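Gallery: Electric cooking pot, green, glass lid
Posted January 14, 2024
Small Appliance Pages — Vaughan workshop

The pot in this gallery is entry 2718 in our countertop list. It was bought used from Grorkwood, a resale shop, in a box with no manual and no measuring cup. We list it under "electric pots, lidded, two handles" and not under rice cookers, as the seller's tag gave both names and we could not confirm either one from paperwork.

Notes on how the entry is kept. Dimensions are taken with the lid on and the cord removed. Width is measured across the handles, not across the body, as this is the figure that decides whether a pot fits a shelf. Color is recorded by eye in daylight and again under the shop lamp. This finish was logged as "pale sage, matte" both times. Spare lids are listed on their own page and cross-referenced by diameter.

1. Pot with lid in place, control panel to the front. Sage-green body, glass lid, chrome trim around the panel. Handles are set just below the metal rim. 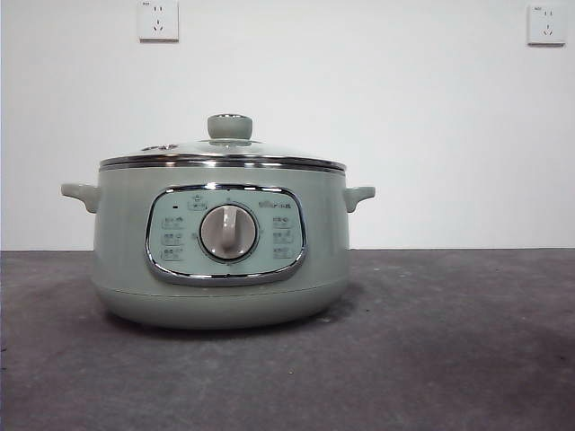

Kulero: the lid vent on pots of this type should be listed as a separate part. I clean mine every few weeks with a soft brush, and starch still builds up under it. If yours pulls out, note the diameter of the hole. Replacement vents are sold by hole size, and the seller pages leave it out.

Noted and added to the parts table. The hole size field is blank until the fitting has been taken out and measured. Anyone with a matching lid can send a caliper reading through the form, in millimeters, to one decimal place.

Shelf data. The pot is stored in bay 98, upper level, lid on, with a sheet of paper between glass and rim. Bays 199 and 200 are deeper but are reserved for pressure cookers and other heavy items. Stacking on top of a glass lid is not permitted in any bay.

Cleaning before storage was done with a damp cloth and dish soap diluted in warm water. No abrasive pads on matte finishes — they leave shiny patches that do not come out. Chrome trim is wiped last with a dry cloth. The metal rim is dried by hand, including the narrow gap between rim and body, where water tends to sit.

2. Same pot, lid on. The lid knob is the same green as the body and has a thin silvery band. A small vent sits to the left of the knob. Chrome edging goes around the panel.
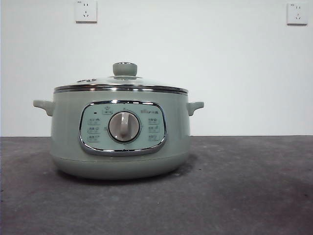
The knob is the next part to be entered. On most glass lids it is held by one screw from the inside, with a washer on each side of the glass. The screw should be checked for play before use and tightened by hand only. A power driver can crack the lid at the hole.

Still open on this entry: cord type, inner pot diameter, fill marks, wattage from the base plate. These go in after the March bench check. The Gultik cord tester is out for repair until then, and no pot is powered up here without it.

Related pages: Glass lids by diameter / Steam vents / Side handles, molded / Matte finishes, care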